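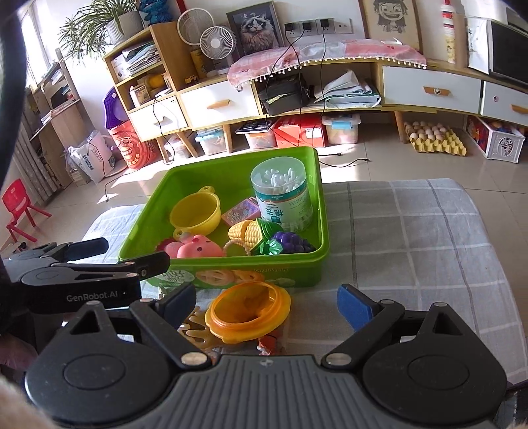 Print this page | E-mail this to a friend

The breakfast scare that wasn't

Every January a study arrives to frighten us about breakfast, and this year it was the turn of toasted cereal. The Pesham survey followed 1,317 adults for 5 years and reported that those who ate it most mornings were 94 per cent more likely to develop high blood pressure than those who ate none. By lunchtime it was on every radio bulletin I heard. A neighbour threw out two full boxes.

I kept mine. I have no great love for the stuff, which tastes of sweetened cardboard, but I did read the paper, and I doubt many of the people shouting about it had got past the first paragraph.

Start with how they knew what anyone ate. They asked them, once, on a form, at the beginning. I could not tell you what I had for breakfast a fortnight ago, and I certainly couldn't promise to be eating the same thing five years from now. Yet a tick in a box in the first month is treated as a faithful record of every morning that followed.

Then there is the matter of who eats cereal out of a packet every day. People on early shifts do. People who sleep badly and get up late do. So do people who can't face cooking, or can't afford much else. The Pesham team say they adjusted for smoking, weight and age. They did not adjust for working hours or sleep, and they admit as much near the end, in a part that didn't make the bulletins.

As for the 94 per cent, I would like to see it banned from headlines until somebody prints the plain numbers beside it. Nearly double of what? If a thing is rare, nearly double is still rare. The press notice gave no starting figure at all, and I had to dig through a table at the back to find one.

What annoys me more is how quickly the sellers turn up. Within days Baloyi, who make a seed porridge I have seen at a shocking price in our local shop, were running adverts asking whether my bowl was "safe". Gumby had stickers on their oat bars. Neither product was tested in the survey. A scare about one food was being used as proof of the goodness of another, and that is a trick we ought to be tired of by now.

Search this site Enter keyword Go

Some readers will say there's no harm in being careful. Perhaps, but people have only so much worry to spend. The clinic at Pavulach has cut its evening blood pressure checks, and I heard far less about that than I did about cornflakes. A cuff round the arm would tell you more than any survey of strangers.

I may be wrong about the cereal. If a better study comes along, with proper food diaries and more than one look at them, I'll read that too. Until then I'm finishing the box.

Sign up for our weekly newsletter. You can unsubscribe at any time.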